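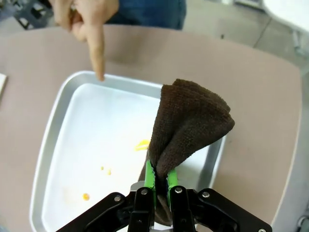

Ticket: Wernell two-finger gripper kit, cloth handling
Status: open, then closed, then open again
Raised by: Unard evaluation bench
Product: Wernell gripper kit with the Jotine wiping routine, on a 55-day trial

Problem as first reported

The gripper picks up a towel, holds it nicely and carries it to the tray. The Jotine routine then announces "object lost" and goes back to its start position, taking the object with it. We tried this enough times to be sure it wasn't shy.

What we expected: the arm wipes the tray.
What we got: the arm gives the towel a short tour of the table.

Set-up

Gripper with the green fingers, as supplied. Brown microfibre towel, ours, the fuzzy looped sort. Aluminium tray with a white floor and a raised rim, with yellow and orange food spills on it. Firmware is the one the kit came with. Wrist camera is connected and the picture is fine.

First reply from Nechyporuk support

Please restart the controller and run finger calibration with nothing in the grip.

Our note

Done, both. Calibration passed. The towel was declared lost again at the same point, a hand's width above the tray. We restarted once more out of politeness.

Second reply from support

Please check the grip threshold. The factory value is 200 and suits rigid parts. Cloth compresses after the fingers close, the reading sinks, and the routine decides the part has been dropped. Try a lower value.

Our note

This was the useful one. The threshold lives under "Advanced", then "More", then a tab called "Other", and the manual gives it one line in the section on packing. We brought it down in small steps until the message stopped. The towel now stays officially held for as long as it is held, which is all we wanted.

Ticket closed by us. Opened again by us after lunch.

Second problem

With the towel no longer lost, the arm does wipe, but it starts in the wrong place. It takes the rim of the tray for the edge of the spill and gives the metal a thorough polish, leaving the spill to itself. The yellow splotch in the middle gets the towel's shadow and nothing more.

Tried so far:

Marking the wipe area by hand in the Jotine screen. Works until the tray is moved, then wipes where the tray used to be.

Turning down the lamp over the bench. Slightly better on the near rim, no change on the far one.

Gripping the towel lower so that more of it fans out. It covers more ground, but the camera then has a fine view of towel and not much else.

Reply from support

Set "rim margin" to 2 and teach the tray again from all four corners. If the margin field is greyed out, the kit has fewer than 4,000 logged grips and will not allow it.

Our note

It is greyed out. We can't find a reason for a wiping setting to depend on long service, and would like it unlocked on trial units – or at least mentioned on the order page.

Still waiting for:

An unlock code for rim margin.
A corrected manual page for the grip threshold.
A word on whether the margin survives a restart. The threshold doesn't, so we have written it on tape and stuck it to the controller.

Last updated Dec 27, 2018. Status: with Nechyporuk.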